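Minutes of the Payments and Advertising Policy Working Group
Pranine Marketplace
Meeting of 27th May

Present: Bimla Bhatia (chair), Naveen Katiyar (payments engineering), Kusum Tripathi (advertising policy), Pushpa Srivastava (seller support)
Apologies: Devendra Nautiyal (legal). Written comments received and tabled under item 3.
Minutes taken by: Pushpa Srivastava

1. Minutes of the previous meeting

Approved with one correction. Under item 5, "settlement currency" should read "listing currency". The corrected version replaces the one on the shared drive.

2. Matters arising

2.1 Refund wording on the checkout page. The new text went live with the last release. K. Tripathi noted that the help center still carries the old version in the section on partial refunds. P. Srivastava to correct.

2.2 Wallet address validation. N. Katiyar reported that the checksum test now runs in the browser as well as on the server. Addresses that fail are rejected before the buyer reaches the confirmation step. The server test stays in place. Closed.

2.3 Contract with Grivo for the exchange rate feed. Signed. The feed supplies a rate every 400 milliseconds during normal operation. The agreed service terms do not cover periods when the upstream exchanges are themselves suspended, and the group accepted this at the last meeting. Closed.

3. Stablecoin checkout pilot

3.1 N. Katiyar presented the status of the pilot. There are 102 sellers enrolled, all of whom have completed identity checks. Payments are taken in one stablecoin only and are converted to the seller's listing currency at the time of capture. Sellers do not hold any token balance with Pranine.

3.2 Confirmation policy. The current setting waits for two block confirmations before an order is marked as paid. N. Katiyar proposed keeping this for ordinary orders and adding a longer wait above a value threshold. K. Tripathi asked whether the buyer would see a different message in the second case. The order page would show "payment detected" until the threshold is met, then "paid". The same wording is used for both cases at present and causes support tickets when the network is slow.

The group agreed to the longer wait in principle. The threshold value was not settled. N. Katiyar to circulate a proposal with the supporting order data.

3.3 Underpayment. Some buyers send the order amount from an exchange account that deducts its withdrawal fee from the sum sent. The order then arrives short by the amount of the fee. Current behavior is to hold the order and write to the buyer. Options discussed:

(a) accept a shortfall up to a fixed tolerance and charge it to the pilot budget;
(b) accept a shortfall up to the same tolerance and deduct it from the seller payout;
(c) leave as is and improve the warning text before payment.

Option (b) was rejected. B. Bhatia asked for (a) and (c) to be costed together. P. Srivastava said the warning text is displayed below the QR code, where it falls off the screen on smaller phones, and should be moved up regardless of which option is chosen. Agreed.

3.4 Overpayment. No change. The excess is returned to an address supplied by the buyer, less the network fee. It is not returned to the sending address, which in many cases belongs to an exchange and cannot receive returns.

3.5 Written comments from D. Nautiyal. The seller agreement should state which party bears the exchange rate risk between capture and payout. The present draft is silent on this. He recommends that Pranine bear it for the length of the pilot, with the clause to be reviewed before any general release. He also asks that the word "instant" be removed from all seller-facing material about conversion. Both points accepted.

3.6 General release. October was mentioned as a possible date. B. Bhatia asked that no date be given to sellers until items 3.2 and 3.3 are settled.

4. Advertising policy: sponsored listings that mention tokens

4.1 K. Tripathi introduced the second draft of the policy. The first draft barred any sponsored listing containing a term from the blocked list, which includes the names of common tokens. This stopped sellers of hardware wallets, books and printed clothing from advertising ordinary goods.

4.2 The second draft separates listings into two classes. Listings that offer a token, a token sale, a mining contract or a managed trading account remain barred from sponsorship. Listings for physical goods that refer to a token by name are allowed after manual review.

4.3 N. Katiyar asked how loyalty points would be treated. Hashmi, a seller group in the home category, issues store credits on its own ledger and calls them tokens in its listings. K. Tripathi considers these outside the policy as long as they cannot be transferred between buyers. Hashmi has confirmed by email that they cannot. B. Bhatia asked that the transfer test be written into the policy itself – the email on its own is not enough to rely on if the ledger changes.

4.4 Review times. Manual review of an affected listing currently takes more than 2 working days. Seller support has received complaints from sellers whose campaigns were paid for in advance and did not start on time. P. Srivastava proposed that the campaign clock should start on approval and not on payment. Agreed, subject to confirmation from billing that the change can be made without a new invoice.

4.5 False matches. The text filter also stops listings where a blocked term appears as part of a longer word or as a color name. K. Tripathi tabled a list of terms to be matched as whole words only. The list was accepted with the removal of "ether", which appears in product safety text and will be handled by a category rule.

4.6 The image classifier is a separate component and looks for token logos and price charts in listing photos. Skokberg, the supplier, has provided an updated model. It has been run against the test set kept by advertising policy, which is made up mostly of home and clothing listings. Results are with K. Tripathi. The group did not discuss the scores in detail, as the comparison with the current model is not finished. It was agreed that a classifier match alone should send a listing to manual review and should not reject it.

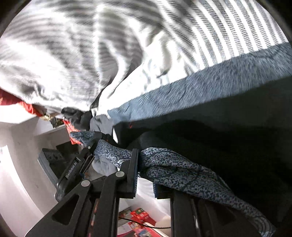
Figure 1. Striped fabric in white and gray, with a band of blue-gray cloth.

4.7 Appeals. A seller whose listing is refused after manual review may appeal once. The appeal goes to a reviewer who did not handle the first decision. The draft did not say what happens to the campaign fee while an appeal is open. K. Tripathi to add a line stating that the fee is held and is refunded in full if the appeal fails.

4.8 Subject to the changes in 4.3, 4.4 and 4.7, the second draft was approved for legal review.

5. Phishing reports

5.1 P. Srivastava reported a rise in messages sent to sellers that imitate the pilot enrollment email. The messages ask for a wallet recovery phrase. Pranine never asks for this at any stage, and the genuine email contains no form.

5.2 N. Katiyar has tightened the mail domain settings so that messages failing authentication are rejected outright. This does not stop messages sent from lookalike domains. A takedown request for one such domain has been filed and is pending.

5.3 A notice is to be placed in the seller dashboard. B. Bhatia asked that it be kept to plain text with no links.

6. Any other business

6.1 Ledger export. Finance has asked for the daily export to include the exchange rate used for each conversion as well as the converted amount. N. Katiyar confirmed that the rate is stored and can be added as a further column at the end of the file. Existing columns will not move.

6.2 Access to the pilot wallet. The list of key holders has not been reviewed since the pilot opened. B. Bhatia to review with D. Nautiyal and report back in closed session.

7. Actions

P. Srivastava – correct refund text in help center (2.1)
N. Katiyar – threshold proposal for longer confirmation wait (3.2)
N. Katiyar – cost options (a) and (c) for underpayment (3.3)
P. Srivastava – move warning text above QR code, with front-end team (3.3)
D. Nautiyal – rate risk clause in seller agreement (3.5)
K. Tripathi – remove "instant" from seller material (3.5)
K. Tripathi – policy draft, changes under 4.3 and 4.7
P. Srivastava – confirm campaign clock change with billing (4.4)
K. Tripathi – finish classifier comparison (4.6)
P. Srivastava – dashboard notice on phishing (5.3)
N. Katiyar – add rate column to ledger export (6.1)
B. Bhatia – review of key holders (6.2)

Next meeting: date to be set by the chair once the threshold proposal has been circulated.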